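Handum open day, notes on the wiping demo
Forum: Household and Service Arms

wurstead_tom
Posted 20 July 2025

Went to the Handum open day. Two stations were running. The Stakari arm did flat wall panels, and a person did skirting and corners by hand for comparison. Indrek Jõgi gave the talk. Claimed figures for the arm: 612 passes on a test panel, 9 force faults. Panel only, no corners.

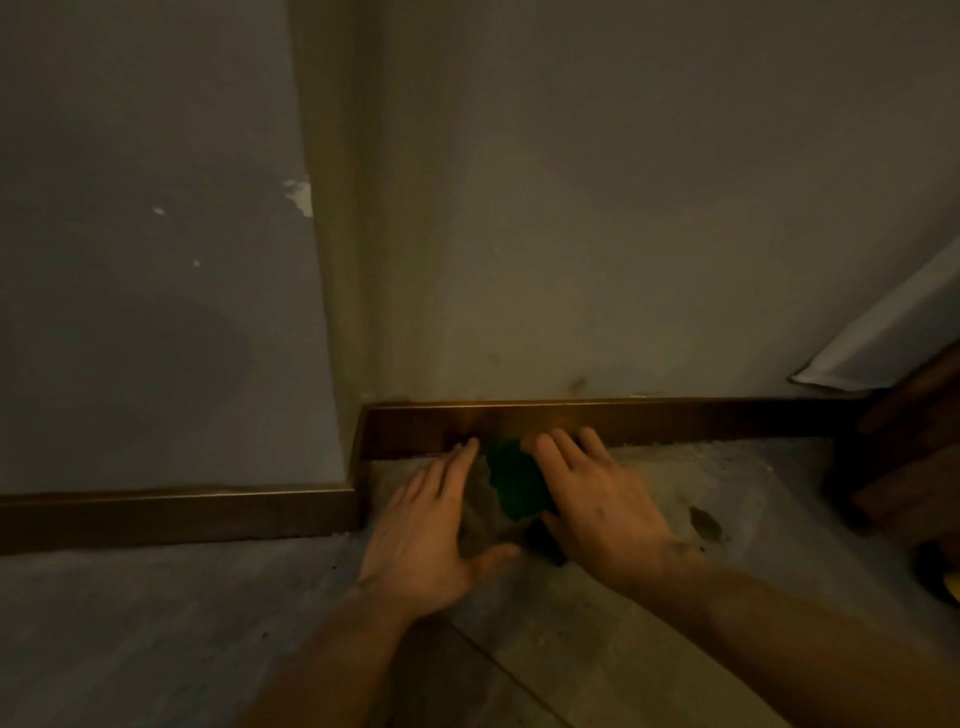
Contact force is where I think their plan is weak. The arm holds one setpoint over the whole stroke, which suits a flat panel. Getting into the join between floor and baseboard is a different job. By hand it takes both palms, one on a gray rag and one on a green pad, with the fingertips right up at the board. Two contacts, two loads, and a hard stop in front. A single wrist sensor reports the sum of that and can't separate it.

k_lattice
Disagree. You don't need to separate it. Run compliant along the wall normal, stiff along the baseboard, and let the pad find the edge. Pärn had that working in May on a cheaper arm.

wurstead_tom
Pärn had it working on clean laminate. Old paint has chips and the pad catches. I asked Jõgi about stick-slip and he said the controller samples at 300 Hz. That doesn't answer the question. 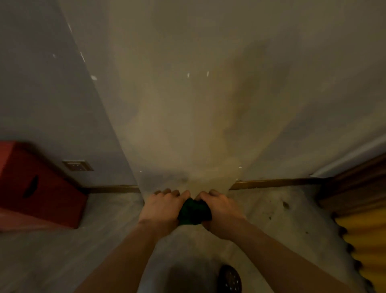
The other thing missing was a stop criterion. The arm runs a fixed number of strokes and moves on. There is no check on whether the mark is lighter than it was.

mdrill
He covered that in the second session. There is a before/after comparison, but it was switched off for the demo. The log I saw had 576 strokes with it on.

wurstead_tom
Missed the second session. Did he say what threshold they use?

mdrill
No. Slides are supposed to go up on their site.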